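Inicio > Blog > Cuaderno de taller

Grabar ejemplos para Histero: lo que llevo hecho hasta ahora

Tiempo de lectura: 3 minutos

Empecé en enero con la idea de que la parte difícil sería el entrenamiento. Llevo desde entonces grabando ejemplos y el entrenamiento ha ocupado dos tardes. 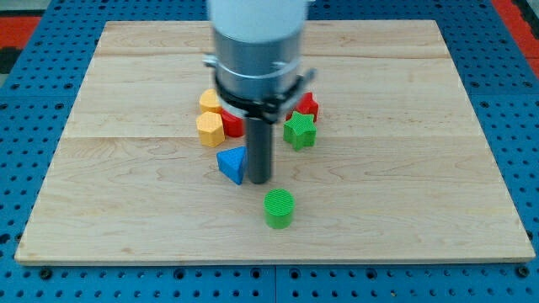 Histero es el nombre que le puse al proyecto. La tarea es corta de explicar: el brazo tiene que llevar una pieza de un punto de la tabla a otro empujándola, sin agarrarla. El sistema aprende de episodios que yo grabo moviendo el brazo con el mando, y cada episodio guarda las imágenes, la posición del brazo y la orden que le di en ese momento.

La primera tanda fue de 30 episodios y la tiré entera. Los había grabado casi todos con la pieza saliendo del mismo sitio, y el modelo aprendió a repetir ese recorrido aunque la pieza estuviera en otro lado. Bajaba, empujaba el aire y terminaba muy tranquilo donde se suponía que estaba el destino.

Para la segunda tanda cambié varias cosas. Revuelvo las piezas antes de cada episodio y no las coloco bien. Si una queda de lado o apoyada en otra, así se queda. Uso bloques de un juego infantil de encajar formas porque cada uno se comporta distinto al empujarlo: el cilindro de pie se desliza si lo tocas abajo y se vuelca si lo tocas arriba, la estrella gira en cuanto el contacto cae en una punta, y el triángulo va bien mientras le des en el centro de una cara. Con cubos iguales habría avanzado más rápido, pero el modelo solo habría visto un tipo de contacto.

También dejé de borrar los episodios feos. Al principio, si la pieza se me torcía a mitad de camino, paraba y repetía. Ahora corrijo sobre la marcha y lo guardo - esas correcciones son lo que más le faltaba al modelo, que no sabía qué hacer en cuanto se salía un poco de la línea. Lo que sí descarto son los episodios en los que me quedo parado pensando. Esas pausas las aprende también, y luego el brazo se detiene encima de la tabla sin motivo.

A día de hoy tengo 87 episodios válidos. Los reviso en sesiones de 30 minutos como mucho, porque pasado ese tiempo empiezo a dar por bueno cualquier cosa. Para las etiquetas uso una hoja de cálculo con 4 columnas: pieza, salida, destino y notas. La de notas es la que más consulto.

Un problema sin resolver es la sombra de la varilla. Por la tarde entra luz por la ventana y se mueve bastante. Todavía no sé si afecta, pero los episodios de la mañana y los de la tarde los guardo en carpetas separadas por si acaso.

Lo siguiente es grabar con varias piezas en medio del camino, de modo que haya que rodearlas o apartarlas. He hecho algunas pruebas y me cuesta incluso a mí con el mando - tendré que bajar la velocidad máxima antes de seguir.

Contacto | © 2026 Cuaderno de taller | Volver arriba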